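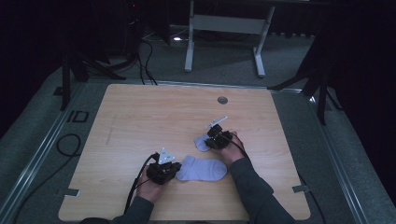

Work in this period went almost entirely into the hand-held gripper comparison agreed in the revised plan. The fixed-arm trials on the Murakami arm remain on hold until the new controller is commissioned. All sessions were run at the Ravport site with two grippers in use at once, one per hand, each with a white marker plate on top for pose tracking. Small, flat textile items were given priority, as the plan requires. Socks have been the most useful of these: a pair in one color, laid on bare wood, gives the tracker very little help and leaves the fingers to do most of the work.

Status against the plan

Work package 2 (gripper comparison): in progress, slightly behind.
Work package 3 (camera placement): in progress, on schedule.
Work package 4 (controller trials): not started, waiting on delivery.

Grasp trials

The target for the period was 4,000 recorded grasps across both finger designs. We reached it in September. The Clallico fingers, which have a stiff pad and a narrow tip, were used for the first half. The Skerkutska fingers, with a softer facing, were used for the second half. Grasps were scored as clean, partial or failed by one reviewer, and a sample was scored again by a second.

On single-layer cloth, the softer facing gave a clean grasp in 80 percent of attempts. The stiff pad gave 51 percent. On folded cloth the difference was small enough that we do not draw a conclusion from it. The stiff pad tends to push thin fabric ahead of it before closing. Operators learned to compensate by pressing down first, and this raises the question of how much of the result belongs to the operator and how much to the finger. A run with the operator order reversed is planned.

Cabling

Both grippers are still cabled. The cables run back along the forearm and limit wrist rotation at the far side of the table. We tested a longer lead, but it snagged on the table edge and was withdrawn. A lighter cable is on order.

Pad wear

Wear is the main technical finding of the period. Pads are inspected at the start of each session – by eye, then with a gauge across the inner edge – and the wrist camera view is saved with the inspection record. The inner edges take the damage first. In the view below, both pads are scuffed or torn along the edges that face each other, and a frayed strip hangs under the left one.

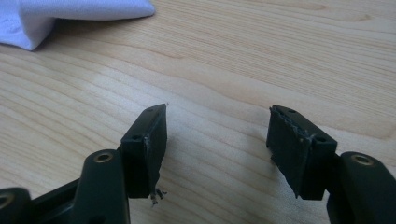
Meriem Kamel disagrees with our replacement rule, which is to change a pair of pads every 20 sessions. Her view is that a fixed interval hides the effect we are trying to measure, and that pads should be changed on gauge reading alone, with the reading logged against every grasp. She would also exclude all trials made with torn pads from the comparison. We accept the first point and will change the procedure. The second is still open – excluding those trials would remove more data from one finger design than from the other.

Camera placement

The wrist view shows both pads and the gap between them through the whole closing motion. The head view is better for locating items on the table but loses small ones under the gripper body. We intend to keep both and to report results for each separately.

Next period

Repeat the single-layer trials with new pads on both designs.
Log gauge readings per grasp.
Fit the lighter cable and measure wrist range again.
Begin controller trials if the unit arrives.

No change to the budget is requested. The pad order will be met from consumables.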